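Been meaning to write up what we're doing at Neltov this October, so a thread on gathering demonstrations by hand. I've had more fun with this than with anything I've worked on in years and I want to get some of it down while it's fresh.

The short version: you hold a gripper, you do a small job with it on a table, and the camera on the tool records the lot. One go is one example. Our first target was 200 examples for the first task set and we passed it before lunch on the second day!!

We started with boxes from Pakport because they're easy. Flat sides, right angles, they sit where you put them. The learned policy loved them. Then we put down something with a curve to it and it went to pieces, reaching for an edge that wasn't there.

So now it's awkward shapes. Carved wood, pebbles, a soap dish from my own bathroom. Anything with a lump where you'd expect a straight line. I've become a menace in charity shops.

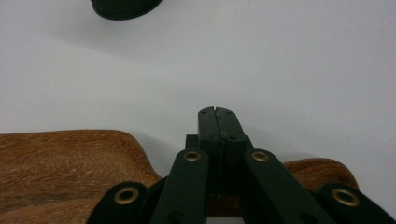 Boychuk replied asking if we couldn't just take the 200 box examples, jiggle them about on the computer and save ourselves the sore wrists. Fair question, and we do some of that (crops, brightness, the usual). It helps with lighting. It hasn't helped at all with where to put the fingers on a curved thing, and for that we've had to go and pick up curved things.

What I hadn't expected is how much your own habits end up in the data. I come at everything from the right. Every single time. I watched a batch back at double speed and it was like seeing my own handwriting. Now we have a card by the table with 7 starting positions on it and you work through them in order, then go round again.

Also: slow down near the object. I was told this on day one and ignored it. If you swoop in, the last bit before contact is a few blurry pictures, and that's the bit the model most needs to see. My early ones are mostly swoop.

Keep your bad goes, too. If I miss and have another try, that stays in, with a label. A policy that has only ever seen perfect grabs has no clue what to do after a fumble. We threw out a whole afternoon of misses in the Arketau trial last spring and I still wince about it.

Labels we use at the moment: clean, retry, dropped, bin. "Bin" is for when the recording itself is no good, say the tracking jumped or somebody walked into the table. We had a fifth label called "weird" but it ate everything so it had to go.

Count as of this morning is nearly 900 across all the tasks. Training run goes on tonight and I'll be checking the curves from bed like a normal person.

If you do this sort of collecting, tell me what objects you use! I'm after things that are light, odd and a bit slippery. Someone has already said avocado stones and I've eaten two avocados today.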